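Ferreira played the Bosia in February, a room that holds 1,240 standing. I stood by the mixing desk. The kick drum was too loud for two songs, then somebody fixed it.
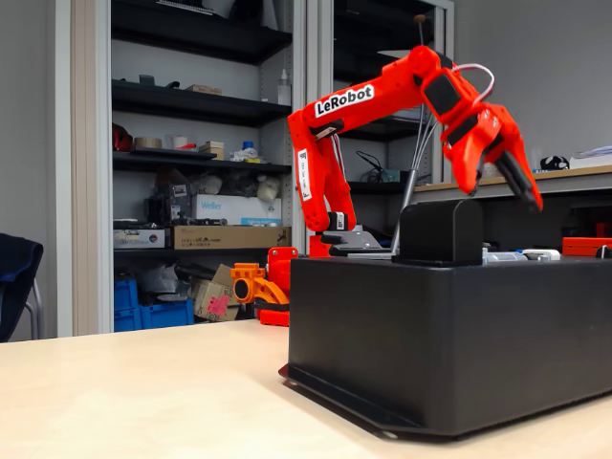 Did they play anything from Tundden?
Four songs, all from side one, with the title track moved to the end and taken slower than on the record.

Mwangi Kimaro's bass ran straight into the desk with no amp on stage. The low end stayed clear, but the slides on "Sosora" lost some bite. He used a pick for the first half and fingers after that. The encore was 2 songs and the house lights came up at 11:05.
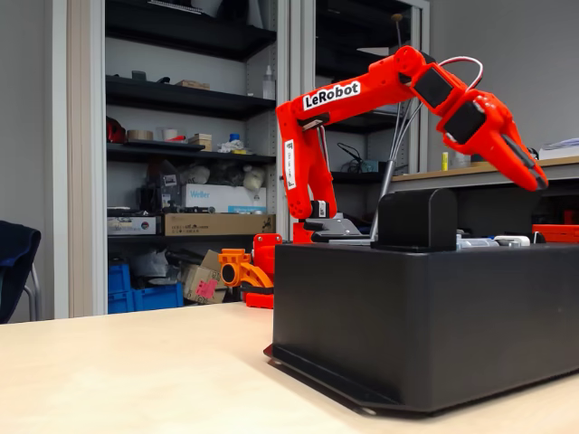
Orange arm with the LeRobot label, on its black base.

Tundden was pressed in a run of 3,000. My copy is number 182 and has a slight warp on side two.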